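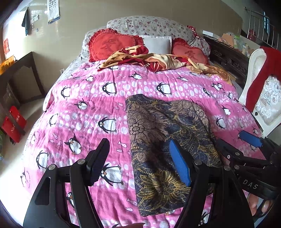

Abb. 3: Bett mit Kopfteilbezug, Kissen und rosa Pinguindecke

3. Kopfteilbezug Jaidee aufziehen und pflegen

Ich habe den Jaidee inzwischen an so vielen Kopfteilen ausprobiert, dass ich ihn fast blind aufziehe. Bei runden Kopfteilen braucht man beim ersten Mal trotzdem etwas Geduld!

1. Rückt das Bett ein Stück von der Wand ab. Eine Handbreit reicht.

2. Messt die Breite an der dicksten Stelle. Größe M passt bis 289 cm Umfang, für alles darüber nehmt ihr L (bis 300 cm).

3. Sucht die Mittelnaht und legt sie oben genau auf die Mitte. Ich markiere mir die Stelle vorher mit Kreppband - das geht ruckzuck wieder ab.

4. Zieht den Bezug erst links, dann rechts über die Rundung. Immer in kleinen Stücken, sonst rutscht euch die andere Seite wieder hoch.

5. Hinten die Kordel anziehen und eine Schleife binden. Bitte keinen Knoten, den bekommt ihr vor der Wäsche nie wieder auf (ich spreche aus Erfahrung).

Achtung: Keine Sicherheitsnadeln in den Gummizug stecken! Erhan Kılıçarslan hat mir seinen Bezug mit lauter kleinen Laufstellen geschickt, da war leider nichts mehr zu retten.

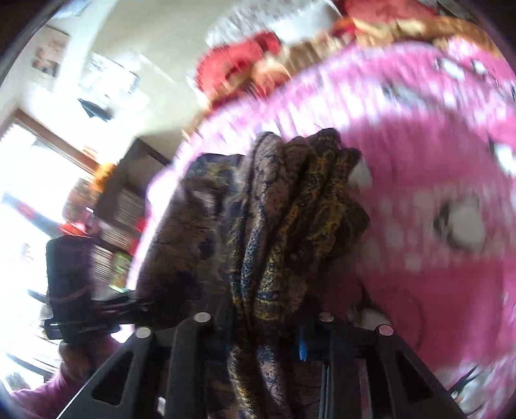
3.1 Waschen

1. Bezug auf links drehen, Kordel in den Tunnel schieben.

2. Bei 29 Grad waschen, wenn eure Maschine sich so genau einstellen lässt - sonst nehmt das Kaltprogramm. Weichspüler lasst ihr weg.

3. Noch leicht feucht wieder aufziehen, dann hängt er sich von selbst glatt.

Hinweis: Ersatzkordeln findet ihr in Kapitel 5.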